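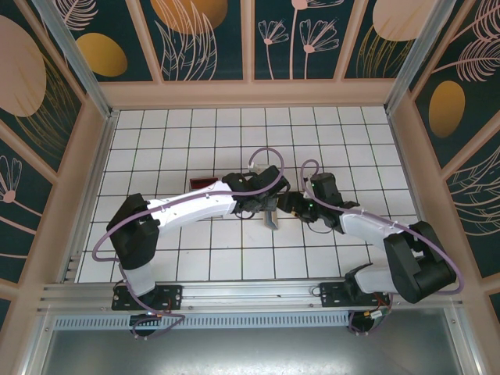 How to Clean and Reseal Grout on a Tiled Floor

Kulley Residence Services, Guidance for Tenants and Leaseholders

Grout is the cement filling between floor tiles. It absorbs water, soap and oil more readily than the tiles themselves, and it darkens long before the tiles show any wear. Residents of the Pristwood and Retamal buildings may clean and reseal grout in their own units without written permission. Replacing grout or lifting tiles requires an approved work request.

The procedure below applies to cement grout between ceramic or porcelain tiles. Residents with marble, limestone or other natural stone floors should contact the maintenance office before using any product other than plain water. Epoxy grout, which was installed in the Retamal ground floor units, does not need sealer and will not absorb it.

Before you begin

Check whether the existing seal is still working. Place a few drops of water on a grout line in a busy part of the room, such as the area in front of the sink, and wait 5 minutes. If the drops remain on the surface, the seal is sound and cleaning alone is sufficient. If the grout turns dark, it should be resealed.

Inspect the floor for cracked or missing grout and for tiles that move underfoot or sound hollow when tapped. Report these to the office. Sealer does not repair cracks, and cleaning water that runs beneath a loose tile may reach the unit below.

Materials

Vacuum cleaner or soft broom
Two buckets
Grout brush with stiff nylon bristles
pH-neutral floor cleaner
Baking soda
Clean cotton cloths or a microfiber mop
Water-based penetrating grout sealer
Small foam brush or applicator bottle
Rubber gloves and knee pads

Wire brushes and steel wool are not permitted on building floors. They scratch glazed tile and leave metal particles that rust in the joints. Vinegar and other acidic cleaners wear away cement grout and should also be avoided. Never combine bleach with any other cleaning product.

Cleaning the grout

1. Remove rugs and movable furniture. Vacuum the whole floor, paying attention to corners and the edge along the baseboard.

2. Fill one bucket with warm water and floor cleaner in the proportion stated on the label. Fill the other with clean water for rinsing.

3. Mop the floor once with the cleaning solution to lift surface dirt.

4. Mix baking soda with a little water to form a thick paste. Spread it along the grout lines in a section no larger than you can comfortably reach.

5. Scrub along each line with the grout brush, using short strokes and moderate pressure. Work from the far wall toward the door.

6. Wipe up the paste with a damp cloth and rinse the section with clean water. Change the rinse water as soon as it becomes cloudy. Baking soda left in the joints dries to a white film.

7. Repeat on stained areas if necessary. Some stains, particularly hair dye and old cooking oil, may lighten without disappearing.

8. Dry the floor with cloths and open a window or run the exhaust fan.

Applying the sealer

Allow the grout to dry overnight. Sealer applied to damp grout may turn hazy and will not penetrate evenly. Read the product label in full, and follow its drying times where they differ from those given below.

1. Test the sealer on a short length of grout in a hidden spot, such as behind a door, and let it dry.

2. Apply a thin, even coat along the grout lines with the foam brush. Complete all the lines running in one direction first, then those that cross them.

3. Wipe any sealer off the tile faces within 5 minutes. Dried sealer is difficult to remove and leaves dull patches.

4. Wait 30 minutes, then apply a second coat in the same manner.

5. Keep people and pets off the floor for 4 hours. Do not wet the floor until the following day.

Repeat the water test once the sealer has cured. If the grout still darkens, one further coat may be applied.

Routine care

Sweep or vacuum regularly and mop with a well-wrung mop. Wipe up spills promptly, especially coffee, wine and oil. In kitchens and bathrooms, grout should be tested each September, before the heating season begins and windows are kept closed. Bedrooms and hallways can usually be tested every 2 years.

Getting help

Grout brushes and knee pads may be borrowed from the Pristwood front desk. Questions about products or floor types should be directed to Violeta Figueroa in the maintenance office. Work requests for regrouting and tile replacement are reviewed by Gisela Ledesma, and forms are available at either building. Please include your unit number and the room concerned.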